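The tidying-up set covers small household odds and ends: batteries, a battery holder, poker chips and the case they go in. I took it over from Hala Daher in September and I'm not convinced by all of it.
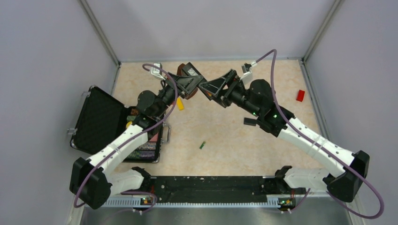 **How many clips are there?** 2986 on paper, 2456 once the duplicates went.

## Labels

Nizar Qaisi labeled the batteries by wrapper color. I don't trust that for anything except telling two cells apart. Color says nothing about charge.

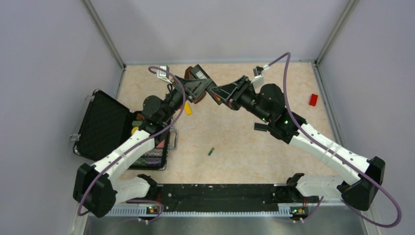
The "brown object" label is used in 253 clips and I'd ignore it. Lina Rizk and I disagreed on what it covered, and the notes from Abu Hammour don't settle it.

- `battery_holder`: fine for AA, untested for other sizes. 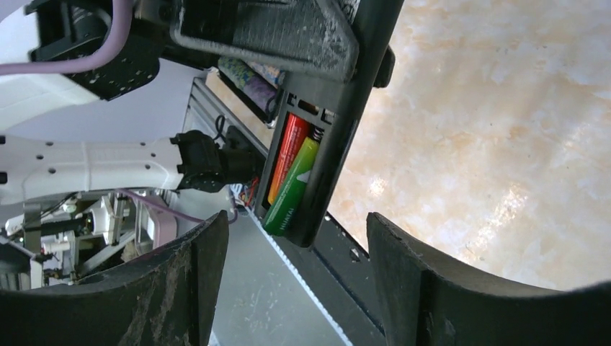
- `chip_case`: open or closed only. Half-open went wherever the labeler felt like putting it.

Chip stacks are tagged by main color, so a camouflage pattern could land under blue or beige.
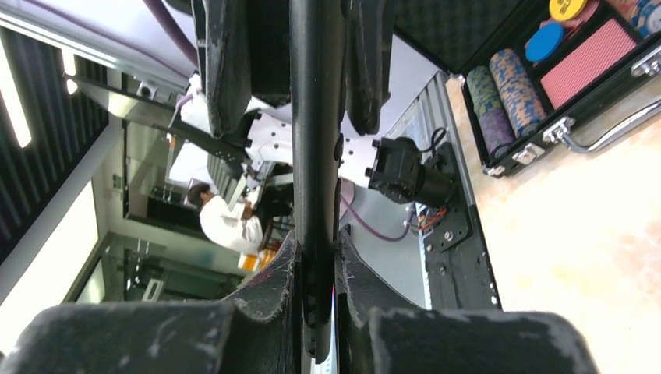 Yara Boutros wants the 233 disputed tags merged. I'd drop them.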